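# Making the Bed and Putting Away a Quilted Jacket

Guest Room Handbook, Part 3: Bedding and Outerwear

The following procedure applies to all guest bedrooms maintained by Plustwood Residential Services at the Nukunbridge property. It covers the clearing of a used bed, the care of pillows and comforters, and the correct folding of padded outerwear left on the bedding.
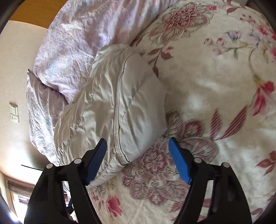
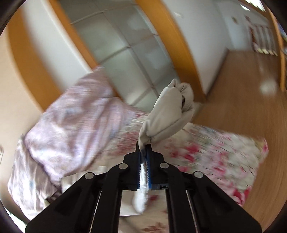
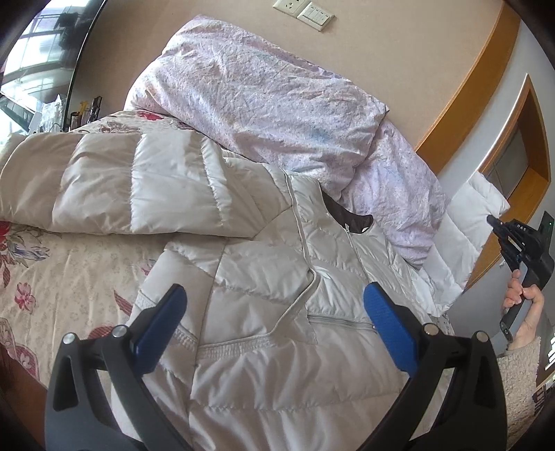

**Jadwiga Malinowski**
Housekeeping Instructor, Nukunbridge
Revised 2020-09-03

## Scope

Staff should follow this page when a room is occupied and the guest has requested bed service. Rooms being prepared for a new arrival require a full change of linen and are covered in Part 2. A single bed should be completed by one person. Larger beds may be assigned to a pair.

## Before You Begin

Wash and dry your hands. Remove bracelets and rings with raised settings, as these catch on quilted stitching. You will need:

- a clean folding surface, or a clean sheet to lay over the bed
- a wide-shouldered hanger
- a soft clothes brush
- a lint roller
- a cotton storage bag, if the jacket is to be stored

Do not place the cleaning caddy on the bed at any time.

## Step 1: Clear the Bed

1. Remove clothing from the bed first. Lay each piece on a chair or on the folding surface.
2. Lift padded garments with both hands, one under the collar and one under the hem. A quilted jacket should not be pulled by one sleeve, which strains the armhole seam.
3. Remove the pillows and stand them upright on the chair.
4. Gather the upper comforter toward the foot of the bed and lift it off in one bundle. Keep it clear of the floor.

Where a room has both a plain or lightly patterned comforter and a floral spread, keep the two apart from this point on. They are returned to the bed in separate steps.

## Step 2: Smooth the Floral Spread

The floral spread is the lower layer and remains on the bed between linen changes. Stand at the foot and take hold of both corners. Draw the spread toward you until the surface lies flat, then walk to each side and check that the overhang is even. Printed flowers make a crooked spread easy to see from the doorway, so check it from there before continuing.

Smooth wrinkles outward from the center with the flat of the hand. Do not use a spray bottle. If a crease remains after two passes, leave it and note it on the room card.

## Step 3: Restore the Pillows

1. Hold the pillow by its two short ends and push them together several times.
2. Turn the pillow over and repeat.
3. Find the long seam of the cover and straighten it. A seam that runs diagonally across the pillow shows that the cover has twisted around the filling.
4. Work the filling into all four corners with your fingertips.
5. Place the pillow against the headboard with the open end of the cover facing away from the door.

White covers must be inspected under the room's main light. Any cover with a visible mark is to be changed, even if the guest arrived the same day.

## Step 4: Fold the Comforter

A pale comforter should be folded in thirds across the foot of the bed. This gives the guest a finished bed and allows the comforter to be drawn up easily at night.

Spread the comforter fully before folding. If the filling has moved to one end, hold the opposite end with both hands and shake gently until the thickness is even. Bring the lower third up and the upper third down over it. The last folded edge should face the foot of the bed. The fold should be level with the mattress on both sides.

## Step 5: Fold the Jacket

Guests frequently ask that outerwear be put away along with the bed. Ask before opening any pocket, and do not remove the contents.

1. Lay the jacket on its back, sleeves out to the sides.
2. Close the pocket zippers, then the front zipper. Hold the fabric below the slider as you pull, and keep the lining clear of the teeth.
3. Brush shiny or light-colored shells in one direction only. Use the lint roller on the lining.
4. Fold each sleeve across the chest along the shoulder seam. Do not press the padding flat.
5. Fold the hem up to the collar in a single fold, following one of the quilted channels where possible.

A jacket that will be worn again during the stay belongs on the hanger, in the wardrobe, with space on either side. Folding is reserved for shelf storage. Items stored past October are transferred to the Baran cupboard on the second landing, where each shelf is limited to 2 padded garments.

Never place a jacket beneath a comforter or other heavy bedding.

## Final Check

Stand at the door and confirm the following:

- The spread hangs evenly.
- The pillow seams are straight.
- The comforter is folded level.
- No clothing remains on the bed.

Sign the room card and return it to the linen desk. Questions about this procedure, and requests for replacement covers, should be directed to Celina Kozłowski, Linen Supervisor, extension 57. Blank room cards are issued in packs of 200 and are kept in the Vulten storeroom.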